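印刷用ページ | メールで送る

トップ > 講義資料 > 選挙と行政 > 第7回

選挙と行政 第7回 配布資料
郵便投票の手続きと、有権者名簿の管理
7月 担当講師

1. 前回の続き

前回は、投票所の数と投票率の関係について話しました。最後の質問に時間が足りなかったので、先に答えます。投票所を減らすと投票率は必ず下がるのか、という質問でした。必ずとは言えません。同じ時期に郵便投票が広がった地域では、下がった分が見えにくくなります。二つの変化を分けて考えることが必要です。今日はその郵便投票のほうを扱います。

2. 有権者名簿とは何か

郵便投票を理解するためには、まず名簿を理解しなければなりません。投票用紙は名簿の住所に送られます。ですから、名簿が古いと、用紙は前の家に届きます。

名簿の作り方には大きく二つの型があります。一つは、住民の登録から役所が自動的に作る型です。日本はこの型です。もう一つは、有権者が自分で申請する型で、アメリカの多くの州がこれに近いです。ただし、アメリカでも運転免許の手続きと一緒に登録を行う州が増えましたから、二つの型の境目は以前ほどはっきりしていません。

名簿の管理では、二種類の誤りが起こります。
(a) 載っているべき人が載っていない。
(b) 載っているべきではない人が残っている。
(b)を減らすために厳しく整理すると、(a)が増えやすくなります。試験の答案では、この関係を片方だけ書く人が多いので注意してください。

3. 事例:Tudine郡

Tudine郡は、この授業で使う事例です。郡には156の投票区があります。郡は名簿の管理にRunikというシステムを使っています。Runikは、転居届の情報を夜の間に名簿と照合し、住所が合わない人の一覧を作ります。一覧に載った人には、確認のはがきが送られます。

ある年の選挙の前に、3000通のはがきが送られました。そのうち400通は、あて先に届かずに郡へ戻りました。郡はこの400人をすぐに削除しないで、「保留」という区分に移しました。保留の人も投票所に行けば投票できますが、本人確認の書類が一つ多く必要です。郵便の投票用紙は送られません。

ここで考えてほしいのは、はがきが戻ったという事実から何が言えるか、という点です。引っ越した可能性はあります。しかし、集合住宅の部屋番号が抜けていただけの場合もありますし、学生が休みの間だけ実家にいる場合もあります。

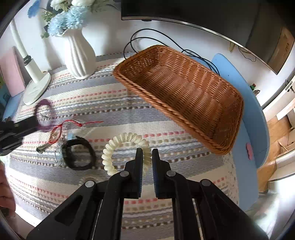 4. 返送された用紙の確認

有権者が返送した封筒は、開ける前に外側を確認します。Tudine郡の手順は次のとおりです。

一、封筒の番号を読み取り、受付の日時を記録する。
二、封筒の署名を、登録のときの署名と比べる。
三、署名が合わないと判断された場合は、別の職員がもう一度見る。
四、それでも合わない場合は、有権者に連絡し、訂正の機会を与える。
五、確認が終わった封筒だけを開け、内側の封筒を分けて保管する。

五番目の手順は、投票の秘密を守るためのものです。外側の封筒には名前がありますが、内側にはありません。

署名の比較については意見が分かれています。年を取ると字は変わりますし、若い人は署名に慣れていません。四番目の手順、つまり訂正の機会が法律で保障されているかどうかは、州によって違います。教科書の表で確かめておいてください。

5. 締め切りの二つの考え方

投票日までに「届く」ことを求める方式と、投票日までの「消印」があればよいとする方式があります。前者は結果が早く分かります。後者は郵便の遅れの影響を有権者に負わせにくいですが、開票が長くなります。開票の途中で順位が入れ替わると、不正があったという噂が出ることもあります。

6. 次回までの課題

Sauerland地区の資料(Plalumの「教材」の欄にあります)を読んで、次の二点について自分の考えを書いてください。

・戻ったはがきだけを根拠に「保留」にすることは適切か。
・適切ではないと考える場合、役所はほかにどのような情報を使うべきか。

日本語でも英語でもかまいません。提出はPlalumから行ってください。メールに添付したものは受け取りません。次回は、開票後の監査を扱います。

前の回 | 一覧へ | 次の回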